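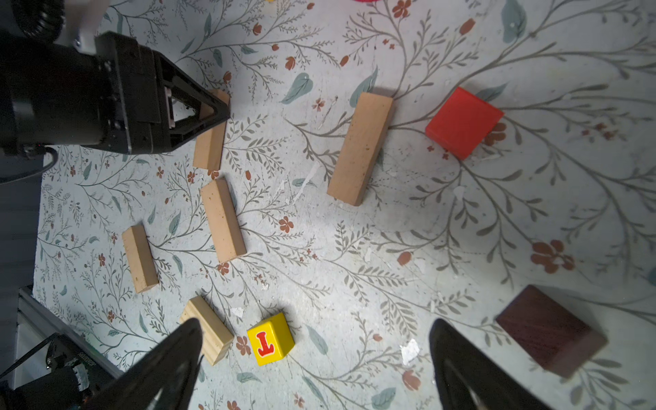 Wooden blocks and a letter cube on the printed work surface.

FURNVILLE - Plellari has put out a seven-step upkeep routine for its Kanano two-arm cell. The firm says it cuts stoppages. Agnes Halliday, who maintains the cell, wants more than 2 weeks of logs before she believes it.

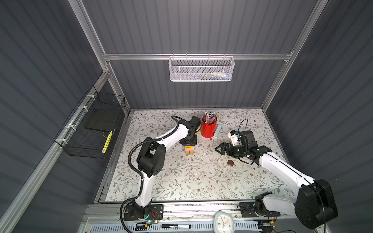
How often should the cable ties be checked?
Every Tuesday, before the arms are powered up.

Worn table covers are still left out of the routine.

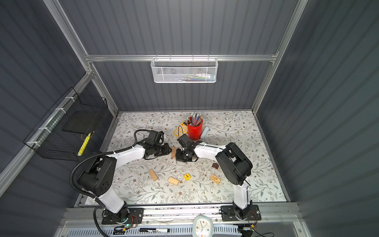
Both arms at the middle of the table, with a block upright between the grippers.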